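Folding with hand-held grippers – how do you get clean demos?
Posted Sunday, January 16, 2022

Zuzanna Szewczyk
Hi all! I'm in a student robotics club and our project this term is bed tidying. We do it with hand-held grippers, one person squeezing and moving them over a bed, and the recordings go into training later. We get to use a bed showroom, so there's plenty of mattress to work on.

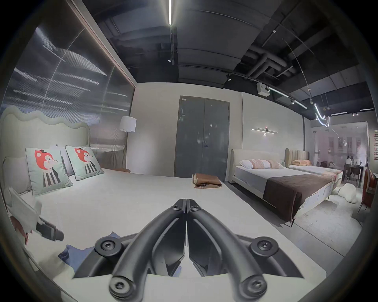
My problem is that I'm bad at this. I did 34 takes last session and threw out most of them. Either I rush, or I grab cloth too close to the edge and it slips, and then I've got to start over (my wrists hate me). We're supposed to hand in 60 good ones for the class showcase. Do you practice first, or just record everything and sort it out later?

Treasa Moriarty
Practice first, definitely! I did this two years running and my first evening was always garbage. Do the whole move slowly with nothing recording until it feels boring. Then record. Also, keep both grippers out over the bed where the cameras can see them, and don't let one wander off while the other one works.

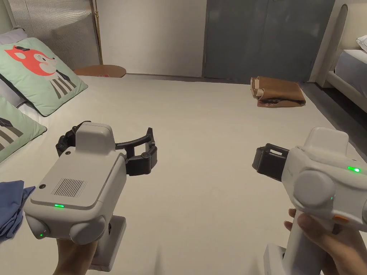
I used to let my left hand just hang there doing nothing and the model picked that up too, which was kind of embarrassing at the demo. Decide what the idle hand does and do the same thing every take. Oh, and swap people! Szymon Duda and I traded every half hour and the takes got way more varied.

Szymon Duda
Hi Treasa – it was every 20 minutes and you complained both times. What she said, plus slow down between grabs. If you whip the gripper across the mattress everything smears.

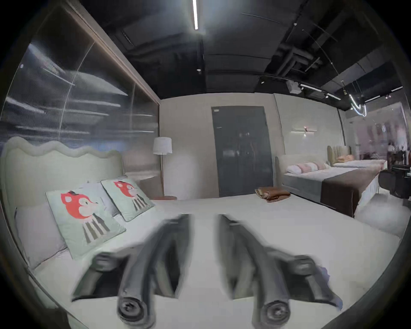 We had 113 takes in October and the fast ones were the first to go.

Kazimiera Makowska
just record everything, storage is cheap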